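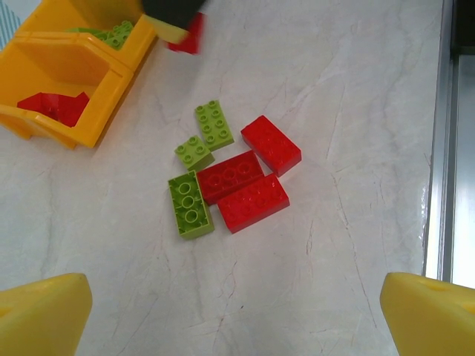
4. Where the recap sits, and what it gives away

Short section, mostly about placement. The coding scheme is in the previous section and we don't repeat it.

Treruvdale ran for 807 episodes and nearly all of them open with a recap. The early ones are plain. A door closes, a line of dialog, the title card. By the later years the recap is doing a different job: it reminds the viewer of things, yes, but it also tells the viewer which of the open stories will be touched tonight and which can be forgotten for now. Regular viewers know this. They read the recap as a kind of menu. If the missing brother turns up in the recap, he turns up in the episode. We call this the give-away effect, for lack of a better name.

Writers on the show knew it too, going by the surviving story notes from Delberg, the production company. Several notes ask for a shot to be taken out of the recap becuase it would spoil a return. One note asks for the opposite — put in a character who does not appear that night, to throw people off. We found few cases of this second kind and they cluster around the weddings.

Length matters less than we expected. A recap of 60 seconds is normal for the show and the editors kept close to it even when there was very little to recap. In slow weeks this means the same clip is used again and again. The staircase argument between the two sisters is the obvious case; it comes back so often that fans on the Vuvetti message boards quote it with the editor's cut included, stopping mid-sentence where the recap stops. The full line, as first broadcast, is hardly quoted at all. So the recap version has replaced the scene, at least in fan talk. Whether it replaced it in memory is another matter and message boards can't tell us.

Moving scenes around

A recap takes scenes out of order. That is normal and viewers accept it. What is less normal is the swapping of reaction shots. In Treruvdale a face from one episode is quite often placed after a line from another, so that a character seems to react to news she had not heard yet. The scenes are handled as separate pieces that snap together in more than one way (Figure 1). Continuity people would call it cheating. Viewers on the boards mostly did not notice, or noticed and did not mind, with one loud exception: the hospital storyline, where the swapped shot made it look as though the doctor knew about the baby. A long quarrel followed over whether he did know. The show later wrote it in that he did.

Figure 1. Toy building bricks, lime green and red, on a marble tabletop.

We take the hospital case seriously. It is the only one where a recap edit appears to have changed the story itself, and the order of events is fairly well documented: recap airs, boards argue, story notes pick up the argument, scene is written. It could still be chance. The notes do not say where the idea came from and it's possible the writers had planned it all along. We lean toward influence but would not bet much on it.

Comparison with Taşdemir

Taşdemir, the family drama that shared its evening slot for a while, is useful here as it handled recaps very diferently. No clips. A narrator's voice over a still of the family house, 2 or 3 sentences, then straight in. This gives away much less. The narrator sticks to what happened last and doesn't pick among stories. Board talk before each episode is accordingly wilder, more guesses, and the guesses are spread over more characters. After the episode the talk is about the same for both shows.

One problem with the comparison. Taşdemir had a smaller cast and fewer stories open at once, usually 4 against many more in Treruvdale, so there was less to pick from in any case. A fairer test would be a show that changed its recap style partway through with the cast staying put. Treruvdale did try this, one October, dropping clips for a narrator. Complaints came fast and the clips were back before the month was out. Too short a period for us to say anything firm. The complaints themselves are interesting though. People did not say they were lost. They said the episode felt as if it "hadn't started yet," and several said they missed the music.

The music we have left out so far. It runs under every clip recap and stops dead on the last line, and that stop is probably the strongest signal in the whole opening. We have not coded it. Should be done — the sound on the older tapes is poor but the stop is clear enough even there.

Streaming copies

The episodes on Vuvetti were checked against our tapes, last on March 8, 2023. The platform lets viewers skip the recap, and on some episodes it has been cut out completely, with no pattern that we could find. Anyone working from the streaming copies only will undercount recaps and will miss the swapped reaction shots, including the hospital one, where the recap is gone and the later scene with the doctor now comes from nowhere. Newer viewers on the boards ask about it. Older ones explain, usually at length, and usually with the quarrel starting over again.

Tape numbers for all scenes named in this section are in the appendix. The wedding episodes are listed seperately there, under the air order and not the production order.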